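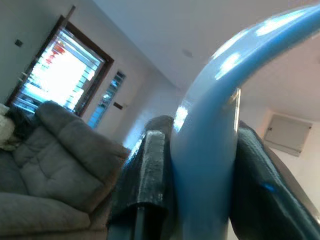 One owner wrote to ask whether the Plurnarley would hold a smooth, curved handle without marking it, and whether the pads would need changing every few weeks. Both points come up often, so they are answered first.

Plurnarley gripper kit: frequently asked questions
Skurkitz support pages. Last updated 3 April 2024

Will the fingers mark smooth plastic?
Not at the default grip force. The pads have a rough surface, so the kit can hold a glossy part with fairly light pressure. If the part slides against the pads while it is being held, fine scratches are possible. Start on the lowest setting and go up one step at a time. For painted or polished items we suggest the soft pads, sold separately.

How long do the pads last?
It depends on what you pick up. In our own tests a pair lasted nearly 1000 grips on moulded plastic before we saw any loss of hold. Cardboard wears them faster. Replace both pads together.

How do I change them?
Switch off the arm, open the fingers fully by hand and peel the old pads from the top down. Wipe the finger with a dry cloth. Press the new pad on firmly and leave it for an hour before use. Do not use extra glue.

Can it hold curved or round things?
Yes, within the opening width of 100 mm. Thick arcs, tubes and hooks are best held across the straightest section. Long pieces that stick out a good way to one side may turn in the grip when the arm moves. Slow the wrist down or take hold nearer the middle.

Is the wrist camera included?
It comes with the full kit but not with the fingers-only pack. The camera looks out past the fingers, and its view tilts when the wrist turns. The software does not straighten the picture unless you tick "Level view" in the settings.

The picture goes white when the arm faces a window. Is the camera faulty?
Probably not. Strong daylight behind the part will wash out the glass. Set exposure to "Part" and the camera will adjust for whatever is between the fingers.

Can I use it at home?
Yes. It runs from an ordinary wall socket. Fix the arm to a solid surface, keep children and pets out of its reach, and leave the stop button where you can get to it.

Which arms does it fit?
The Skarkley desk arm and both Verbruggen arms. Verbruggen owners need the adaptor ring, part number 1153. Kits sent out since February have the ring in the box. If yours is older, write to us with your order number and we will post one free of charge.

What does the hire service cost?
The full kit is £160 a week, including delivery and collection in mainland Britain. Pads worn in normal use are not charged for. Broken fingers are.

Can I send it back?
Bought kits can be returned within 30 days if they are complete. Please remove your own adaptor plates first, as we cannot always match them to the sender.

Still stuck?
Use the contact form and attach the log file from the Help menu.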